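Lizelle Zwane
@lizellezwane

OK, a thread on buying a vacant lot, now that we've closed on ours in Ilumdale and I have so many opinions I need to put somewhere. We're building a small house on it. I've been reading plats for fun. Settle in!

1/ We looked for a finished house first, like most people. Everything we liked had been redone in a way we'd have wanted to undo, and you pay for the redo. Then my sister drove down Potum Road, saw a hand-lettered sign on a stake and sent me a picture of weeds. I was in love before lunch.

2/ First thing I'd tell anyone: go stand on it. Then go again when it's raining hard. Our corner by the road holds water for a good while after a storm, and the listing photos were all taken in a dry spell. We still bought it, but the house moved uphill on the sketch.

3/ Get the survey. I know, I know, it costs money and you haven't even bought the place yet. The neighbor's very nice fence turned out to be 2 feet onto our side, and we found that out while there was still time to talk about it kindly. He brought us plums.

4/ The neighbor thing got settled with a short signed agreement, filed with the county. He keeps the fence where it is until it needs replacing, then it moves. Our lawyer wrote it up in one page. I love a one-page document.

5/ Setbacks! My new favorite word. It's how far the house has to sit from each edge of the lot. Draw them on the survey with a ruler and color in what's left, and THAT is the lot you're buying. Ours went from "we could fit a barn" to "we could fit a house and a modest opinion about a porch."

6/ Call the zoning office. Call them! The woman at our counter stayed on the phone with me through every silly question, including whether a hammock frame is a structure (no). She also told me about a drainage easement along the back that the seller had never mentioned. You can't build on it but you can plant on it, so hello, blackberries.

7/ Utilities are where the cheap lot stops being cheap. "Available at street" can mean the pipe is on the other side of the street, and then somebody has to dig up a road. Ask the water company for the tap fee in writing. Ask the electric company where the nearest pole is and who pays for the next one.

8/ Our closest pole is 200 feet from where the house will go. We're going underground with it, and we'll do the trench at the same time as the water line so there's one mess and one crew. I am weirdly excited about the trench.

9/ If there's no sewer you need a perc test, where they dig and see how well the soil drains. Make your offer depend on it passing. We wrote ours that way and the seller didn't blink. Moura, the little excavating outfit that did our digging, let me climb all over the pile and ask what every layer was. (Clay, mostly. Then more clay.)

10/ Money stuff, quickly. Land loans are a different animal from mortgages. The bank wanted a bigger down payment and a shorter term than we'd planned on. We ended up at a small credit union that does loans like this all the time and knew the road by name.

11/ We put down 2000 in earnest money with 30 days to do all our checking. It went by so fast! Line up the surveyor and the soil people before you sign if you can, even just to ask how booked they are. Ours had a waiting list and squeezed us in on a cancellation.

12/ Title insurance: yes. Our search went back to when the whole hillside was one farm, and there was an old right of way across it for getting to the creek. It had been released ages ago and the paper was right there. I read the entire thing out loud at dinner.
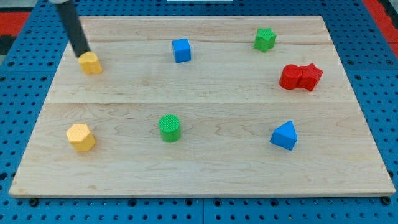
Page 2

13/ Had to start a second page, sorry, I'm not done. Trees! Walk the lot with somebody who knows them before you let anyone clear it. We have one big white oak that I'd happily bend the driveway around, and a row of scrubby stuff by the road that I'd assumed was junk and is doing a great job of hiding the traffic.

14/ Visit at different times of day. At 7 a.m. ours is all birds. At 5 p.m. you get the school bus and a guy with a very loud truck who waves. I like the truck guy. Better to find out beforehand that you like the truck guy.

15/ Ask if there's an HOA or old deed restrictions, even when it looks like the middle of nowhere. The Stirex subdivision up the hill has a minimum house size that's bigger than anything we'd want to heat. Ours has nothing except a rule against keeping hogs, which we can live with.

16/ A few people asked how we picked where the house goes. We pounded in stakes, ran string between them, set up two lawn chairs in the "kitchen" and drank coffee there. Then we turned the whole thing a little to catch the morning sun and had more coffee. Best afternoon of the entire project so far.

17/ Next up is the driveway permit, then the septic design, and if the weather is good to us the foundation gets poured before December. I'll post the floor plan when we stop moving the pantry.

18/ If you're looking at land right now, send me your questions, and your plats too if you want a second pair of eyes. I will look at every single one!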